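How to put your household papers in order

Posted 07/11/2020 by Viktória Szalai

When we moved to Tendonthorpe, I carried all our papers in one big bag. Contracts, school reports, the guarantee for the washing machine, everything together. For two years the bag was standing behind a door. Then the heating company asked me to prove a payment of $186 from the old apartment, and I spent a whole evening on the floor with the bag. I found the receipt inside a cookbook.

After this evening I made a system. It is simple, and I have kept it until today without big effort. You need one free afternoon for the start, and later a few minutes each week.

What you need

A large table or a clean floor
Cardboard folders, the thin kind without metal
A thick pen
A box with a lid for the papers you keep a long time
Something with slots that can stand on the desk
A bag for the papers you will destroy

Please do not buy the folders before you have sorted. I did it in the wrong order and I still have a full package of the wrong size.

Step 1. Bring everything to one place

Look in the kitchen drawers, in coat pockets, in the car and in the books. Do not read the papers yet. If you begin to read old letters, the afternoon will be finished and the table will be full. I speak from experience.

Open all the closed envelopes and throw the envelopes away. Keep one only if the postmark is important, for example when a letter from an office came after the deadline which was written in it.

Step 2. Make four piles

The first pile is for papers where you must do something: pay, sign, answer, call.
The second pile is for papers you need this year, such as bills, bank letters and the school calendar.
The third pile is for papers you must keep for long: birth certificates, diplomas, the house contract, tax papers.
The fourth pile is for paper that can go.

When you cannot decide in a few seconds, put the paper in the second pile. You will meet it again in step 4, and then it is easier to decide.

Step 3. Check before you destroy

Rules about tax papers are different from place to place, so ask your tax office how many years you must keep them. My neighbor Ryan Entwistle threw away a roof invoice for $1,175 one spring, and in April he needed it for the insurance. The roofer was kind and printed it again, but he had to wait three weeks.

Papers with your account number or your signature should be cut in small pieces. If you have no shredder, scissors are good enough. Store receipts printed on thermal paper become pale with time, so make a copy of those which belong to a guarantee.

Step 4. Give names to the folders

Use names that you would say out loud. At first I wrote "Utilities" on a folder, because I saw this word in a magazine, and I never looked there. Now it is called "Water and light" and I find it at once. Other folders in our home are Doctor, School, Car, Bank, Apartment, and Machines. In Machines I keep the guarantees together with the user manuals. The manual for our oven has 62 pages and only a few are in a language we read, so I keep those few and recycle the others.

Inside each folder the newest paper goes in front. It is not necessary to sort the old ones by date if you open the folder only one or two times in a year.

Step 5. Put the long-term papers in the box

The box should be dry and away from the heater. Ours is on the upper shelf in the bedroom. Write a list of the contents and tape it on the inner side of the lid. Tell one other adult in the family where the box is.

Step 6. Choose a place for the daily papers

The first pile must stay where you can see it. A closed drawer is not good for this, I tried. A desk file organizer with vertical slots works well, and if it also has open compartments at the base, you can use them for stamps and small receipts. Put it in a back corner of the table so that your arms have space in front. 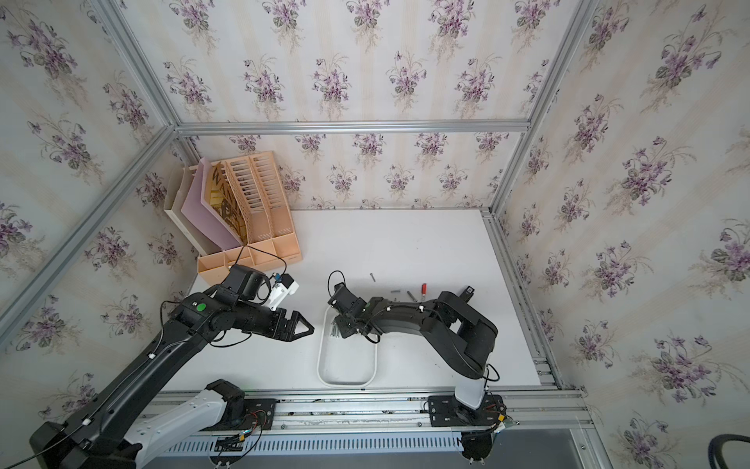

Step 7. Take ten minutes each week

I do mine on Sunday evening with a tea. Everything that is paid goes to its folder, with the date of payment written in the upper corner. If a week is missed, do the double the next time and do not be angry with yourself. In January I go through the second pile again and move to the box what must be kept.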